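Petites choses au mur
Accrocher, brancher, dégager la table : mon mois de décembre au ras des prises

Décembre 2017

Je vais vous parler de multiprises. Restez, s'il vous plaît ! Je sais bien que dans un numéro de fin d'année vous attendiez plutôt des guirlandes et des bougeoirs (il y en a, page 8, très jolis), mais ça fait des mois que je tanne la rédaction avec ce sujet et on a fini par me le donner, sans doute pour que je me taise.

Tout a commencé par mon bureau. Un plateau clair, assez grand, que j'adore, et dont je ne voyais plus le bois depuis l'été. Chargeur du téléphone, chargeur de l'autre téléphone, lampe, enceinte, la petite imprimante qui boude, et au milieu de tout ça la multiprise, posée sur le dos comme une tortue. Chaque fois que je voulais écrire trois lignes à la main, je poussais la multiprise. Elle revenait. Les câbles ont une mémoire, les miens en tout cas.

J'ai donc demandé autour de moi comment faisaient les autres. Réponse la plus fréquente : par terre, sous la table, avec les moutons de poussière et l'orteil qui tape dedans. Réponse numéro deux : dans une goulotte vissée. Très propre, très sérieux, sauf que je suis locataire et que ma propriétaire compte les trous. Et puis il y a la troisième école, celle qui m'a conquise : le crochet adhésif, tout simple, et la multiprise qui pend à la verticale contre le mur, juste derrière la table.

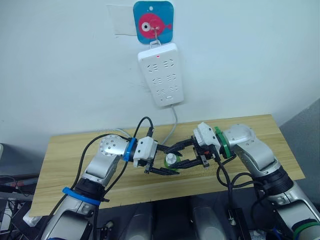
L'avantage saute aux yeux dès le premier soir. Le câble descend tout droit derrière le meuble, les fiches se branchent à hauteur de main, et la surface de travail redevient une surface de travail. On n'a plus à se mettre à quatre pattes pour vérifier si le voyant est allumé. J'ai passé quarante-cinq ans de ma vie à me cogner la tête sous des bureaux, vous imaginez le soulagement.

Pour les crochets, j'ai un faible pour ceux qui ne cherchent pas à se cacher. On trouve partout des modèles transparents, « invisibles », qu'on voit très bien quand même et qui jaunissent. Tant qu'à coller un carré au mur, autant que ce soit un carré bleu avec un poisson rose ! Il y a toute une famille de ces plaques décorées, pensées je crois pour les salles de bains d'enfants, et elles font merveille au-dessus d'un établi ou d'un coin bureau. Sur un mur blanc un peu triste, un poisson à gros œil, ça vous change l'humeur du matin. La mercerie-bazar Andska, à côté de chez moi, en garde une boîte entière près de la caisse. J'y suis entrée pour du fil. J'en suis ressortie avec une baleine, un citron et quelque chose qui est soit un hérisson, soit un cactus.

Un mot sur la pose, parce que j'ai raté la première. Mon mur avait été repeint au printemps et je n'avais pas dépoussiéré. La baleine a tenu une nuit. À trois heures du matin, la multiprise est descendue d'un coup avec un bruit de cambriolage, et la plaque est venue avec un joli morceau de peinture. Depuis, je procède comme ceci : un chiffon à peine humide, un second bien sec, je colle, j'appuie fort avec la paume, puis je n'accroche rien jusqu'au lendemain. Oui, c'est long, un lendemain, quand on a envie de ranger. J'ai tenu bon en allant chez ma sœur.

Regardez aussi la charge inscrite sur l'emballage et soyez large. Une multiprise nue ne pèse pas grand-chose, mais ajoutez les blocs secteur et les câbles qui tirent vers le bas, et le total grimpe vite. J'ai pesé la mienne sur la balance de cuisine, sans rien dessus : 282 grammes. Avec tous mes chargeurs, j'ai préféré ajouter un deuxième crochet plus bas, pour guider le fil. Et bien sûr, on ne suspend pas de cette façon un radiateur d'appoint ni quoi que ce soit qui chauffe fort, et on ne pose rien au-dessus d'un évier. Mon électricien m'a fait promettre de l'écrire, c'est fait.

Les petits flacons qui traînent

Une fois la multiprise au mur, on découvre ce qu'il y avait dessous. Chez moi : deux bouchons de stylo, une pince à linge et une recharge de diffuseur. Vous savez, ces petits flacons à mèche qu'on visse sous un appareil à brancher, pour parfumer le salon ou pour décourager les moustiques. L'appareil, on le retrouve toujours. La recharge, elle, voyage. Elle roule, surtout. C'est cylindrique, c'est léger, ça part au bout de la table dès qu'on ouvre un tiroir.

J'en ai une collection honteuse, rapportée de voyages ou laissée par des amis, et pas une ne va sur le même appareil. Le filetage change, la longueur de la mèche change, la moitié des étiquettes sont dans des langues que je ne lis pas. J'ai tout de même une tendresse pour les verts, qui ont l'air de bonbons à la menthe ou de potion de dessin animé quand la lumière passe à travers.
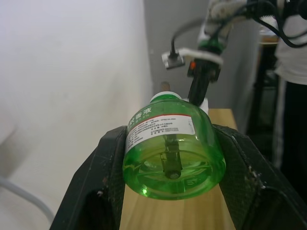 Couché, le flacon vert laisse voir sa mèche sombre, du bouchon blanc jusqu'au fond. Sur l'étiquette, du texte chinois et un filet rouge.

Ce que j'ai fini par adopter, c'est le pot. Un bête pot de yaourt en grès, dans lequel les recharges tiennent debout, bouchon vissé, tête en haut. Je l'ai mis sur l'étagère, hors de portée du chat et du petit voisin qui vient faire ses devoirs, parce que ces liquides ne sont pas des jouets, même quand ils en ont la couleur. J'écris au feutre, sur un bout de ruban de papier, le nom de l'appareil qui va avec. Les orphelines partent à la déchetterie avec les restes de peinture. J'en ai sorti 4 en novembre — un soulagement et un petit deuil, il y en avait une à la figue.

Reste la question de l'endroit où l'on branche le diffuseur. La plupart des notices demandent qu'il soit bien droit, recharge en bas. Or une multiprise suspendue présente ses prises face à soi, et selon leur orientation l'appareil se retrouve de travers. J'ai essayé, j'ai eu une jolie auréole sur le mur, j'ai compris. Le diffuseur est retourné dans la prise du couloir, tout seul, comme un grand.

La question du côté

Voyant en haut ou voyant en bas ? Je ne m'étais jamais posé la question avant de recevoir le courrier de Malcolm Bickerstaff, lecteur fidèle et photographe à ses heures, qui m'a écrit deux pages serrées là-dessus. Lui plaide pour le cordon vers le bas, toujours : le fil suit sa pente, il ne plie pas à la sortie du boîtier, et l'interrupteur tombe sous la main quand on est assis. J'avais monté la mienne à l'envers, avec le cordon qui faisait une boucle au-dessus comme une anse de panier. Je l'ai retournée en lisant sa lettre. Il a raison, c'est agaçant.

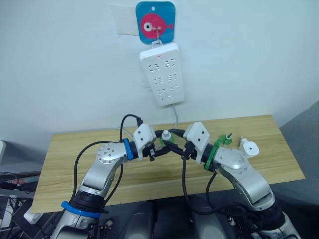
Photo : Malcolm Bickerstaff / Woltmont

Mon amie Ríos, chez qui j'ai dîné la semaine suivante, n'est pas du tout convaincue. Elle trouve qu'une multiprise est une chose laide et qu'on ne met pas les choses laides au mur, à hauteur des yeux. Elle cache la sienne dans une boîte en tissu, avec un couvercle, très élégante. Je lui ai demandé de brancher mon téléphone. Il lui a fallu soulever un vase, un plateau, le couvercle, puis démêler. Je n'ai rien dit, j'ai repris du gratin.

Pour celles et ceux qui hésitent entre les deux camps, il existe des solutions bâtardes que j'aime bien. La barre à torchons fixée sous le rebord de la table, par exemple, sur laquelle on attache la multiprise avec du velcro : on ne la voit plus debout, on l'atteint assis. Ou le côté de l'étagère, s'il est assez large. Chez Skirkia, un café où je travaille parfois l'après-midi, ils ont collé leurs crochets à l'intérieur d'un pied de table massif et chaque client se branche en tendant le bras. C'est malin, à condition de ne pas déménager les tables tous les dimanches.

De mon côté, le bois est revenu. J'ai remis le sous-main, la lampe, un pot de crayons, et je me surveille. Hier soir il y avait quand même, posés dans un coin, un chargeur, une clémentine et le mètre ruban. La clémentine, je l'ai mangée. Le mètre, il me faudrait un crochet, et il me reste justement le citron.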